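Two Sinks, Tiled Counters and a Very Good Sponge

Sat 7 December is our next kitchen swap evening at Skulta, and I have dishes on my mind! Last month's item on drying racks brought in more mail than anything I've written since September, so we're staying at the sink.

My new love is the double basin. I washed up in a single one for years, with everything piled in together, and then we moved and I had two. Two! The left side is for washing, the right side stays as clear as I can keep it, and anything small waits in a bowl until I get to it. Scoops, spoons, the odd little dish. It sounds fussy written down, but it has changed my evenings (I'm done in 10 minutes most nights, and that includes the frying pan, which goes straight back up on its hook).

The ledge between the basins is the other happy discovery. A mug can sit there while you deal with the rest, and the sponge has the basin to itself.

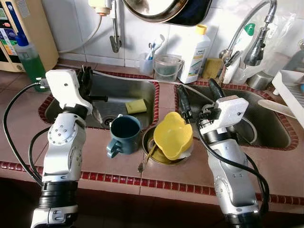 Keabetswe Shabalala wrote in to argue for doing it the other way, washing on the right and leaving the left free, and says a tiled counter needs a wipe along the grout every single night or you'll be sorry by spring. I tried the nightly wipe for a week and I'm converted, at least on that part. An old toothbrush gets into the trim beautifully, and a drop of ordinary dish soap is plenty.

A few of you asked about sponges. Mine get 2 weeks and then they're demoted to the bathroom floor. If you cut a new one in half it fits the hand better and you get twice as many, which pleases me more than it should.

Bring a bowl, a mug or a scoop you no longer use to the swap and take home somebody else's. Doors open at 5, and the tea will be on. Chipped is fine, cracked isn't!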